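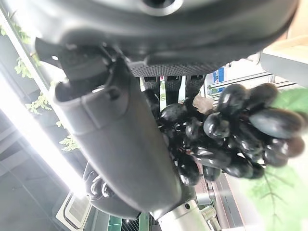 Randi Ljungberg
今天我想写一串关于葡萄的帖子。我的中文还在学习中,如果有写错的地方,请大家告诉我,我会很感谢。题目是:一串很紧的黑葡萄,买回家以后怎么洗、怎么放、怎么吃完。

Randi Ljungberg
先说颜色。在我的语言里,这种葡萄叫“蓝色的葡萄”。中文里有人叫黑葡萄,有人叫紫葡萄。我看了很久,觉得两个都对:暗的地方差不多是黑的,有光的地方可以看到紫色。我在学习本上写了“紫黑色”,老师给我打了一个勾。

Randi Ljungberg
我在Olteanu买葡萄,它是我家楼下的水果店。这次买的一串是715克。价格我不写了,因为每个城市差别很大,上次我写了樱桃的价格,评论里大家只讨论价格。

Randi Ljungberg
挑的时候我先看梗。绿色的梗当然最好,可是红褐色的梗也不一定不好,有的品种成熟以后梗就会变成这个颜色。我会轻轻地弯一下:有弹性的,我买;一碰就断的,我放回去。

Randi Ljungberg
然后我把整串提起来,很轻地晃一下。如果有几颗掉下来,说明它已经放了几天。掉下来的那几颗我会一起买,这是礼貌问题。

Randi Ljungberg
颗粒很紧的葡萄看起来很漂亮,但是有一个麻烦:里面的坏葡萄你看不见。外面都很亮,中间可能有一颗已经破了,汁流出来,旁边的也跟着坏。所以回家第一件事,我要把它打开看一看。

Randi Ljungberg
“打开”这个词可能用得不对。我的意思是:一只手拿着上面的梗,另一只手的拇指从侧面慢慢地推,让颗粒之间有一点空。推的时候不要用指甲,皮很容易破。看到软的、有裂口的,就用小剪刀剪掉。

Randi Ljungberg
(Khang Chu刚才私信我说,这个动作叫“拨开”。谢谢你!我已经写在本子上了。“打开葡萄”听起来像打开一个箱子,对不起大家。)

Randi Ljungberg
葡萄上面常常有一层白色的粉。以前我以为是农药,每次都用力搓,搓到很累。后来我才知道这叫“果粉”,是葡萄自己的东西,可以帮助它保存得久一点。这个词很美,我想多用几次。

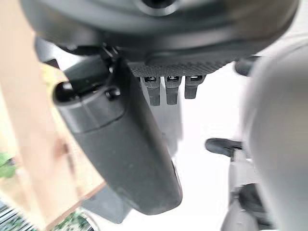

同一天拍的,离得很近。

Randi Ljungberg
所以我的规则是:要吃的才洗,不吃的不洗。不洗的葡萄可以在冰箱里放一个星期,洗过的最好当天吃完。如果你一定要一次洗完,请把水擦得非常干。

Randi Ljungberg
剪的时候要留一小段梗,大概半个米粒那么长。如果直接拔下来,果皮上会有一个小洞,洗的时候脏水可以进去,味道也变淡。这一步我做得很慢。我一边剪一边听中文广播,听不懂的地方就多剪几颗。

Randi Ljungberg
洗的方法:大碗里放冷水,加一勺面粉,用手慢慢地转,水变浑了就倒掉。再用清水冲两次。有人用淀粉,有人用盐,我都试过,我觉得差别不大。面粉在我家总是有的,我就用面粉。

Randi Ljungberg
有一个错误我要承认:第一次我用了温水和面粉。水温高了一点,碗底有一些像面团的东西,粘在葡萄上,我洗了很长时间。请一定用冷水。

Randi Ljungberg
洗好以后,在桌子上铺一块干净的布,葡萄放在上面,不要叠在一起。让它自己干。很急的时候可以再用另一块布盖在上面,轻轻地滚。“滚”这个字,我的朋友让我小心使用,但是在葡萄这里应该没有问题吧?

Randi Ljungberg
保存:我用Hultitz的那种浅盒子,底下放一张厨房纸,葡萄放一层,上面再放一张纸。盖子不要盖得太紧。纸湿了就换。盒子放在冰箱的中间那一层,后面的墙太冷,我有过一次把葡萄冻坏的经历。

Randi Ljungberg
回答Pavithra Salian的问题:“可以和苹果放在一起吗?”我不放在一起。苹果会让旁边的水果熟得更快,葡萄会变软。香蕉也一样,香蕉请它住在冰箱外面。

Randi Ljungberg
现在说吃。我家的人吃葡萄有两派。一派吃皮,一派吐皮。我小时候全家都吃皮,连籽也吃。来中国以后,我第一次看到有人把皮整整齐齐地放在纸上,速度还那么快,我很佩服,学了很久也学不会。

Randi Ljungberg
我觉得这种深色葡萄的皮有一点涩,可是香味也都在皮里。如果你不喜欢涩,可以冷藏以后再吃,凉的时候涩味没有那么明显。这是我个人的感觉,没有科学的证明。

Randi Ljungberg
吃不完的话,可以冻起来。一颗一颗分开,在盘子里冻8个小时,再装进袋子。如果一开始就装在袋子里,会变成一大块,要用勺子敲。给小孩子吃请切成小块,整颗的冻葡萄太硬,很危险。

Randi Ljungberg
还可以做烤葡萄,这是我外婆的方法。烤箱200度,葡萄加一点橄榄油、一点盐,烤14分钟,看到皮裂开、有汁出来就好了。放在面包上,下面抹一层软的奶酪。我的中国同事第一次听到“热的葡萄”,表情很复杂,但是她最后吃了三片面包。

Randi Ljungberg
Adeel Rana问盐放多少。两个手指捏一下就够了。我查了字典,这个叫“一小撮”。撮,这个字我写了6遍才写对。

Randi Ljungberg
那些已经有点软、但是没有坏的葡萄,我放进小锅里,加一勺糖和几滴柠檬汁,小火煮到变稠。颜色会变得非常深,像墨水。请穿旧衣服。我有一件白衬衫,现在只能在家里穿了。

Randi Ljungberg
补充一下:如果葡萄有酒的味道,或者梗的旁边有毛毛的东西,就不要煮了,直接扔掉。煮不能救它。

Randi Ljungberg
评论里有人问,为什么不买已经一颗一颗装好的盒装葡萄,多方便。我也买过。可是我喜欢整串的,可以看到梗是什么样子,大颗和小颗长在一起,有的长长的,有的很小。而且最下面的小葡萄常常很甜,我每次先吃那里的。

Randi Ljungberg
更正:上面我写“不洗的葡萄可以放一个星期”,Khang Chu说他家的只能放四天。可能和冰箱有关系,也可能和买的时候新鲜不新鲜有关系。请大家每天看一眼,坏的马上拿出来。

Randi Ljungberg
最后还有一个语法问题想请教:葡萄应该说“一颗”还是“一粒”?我这一串帖子都用了“颗”,水果店的老板说“粒”,字典里两个都有。你们家里怎么说?请写上你是哪里人,我想做一个小表格。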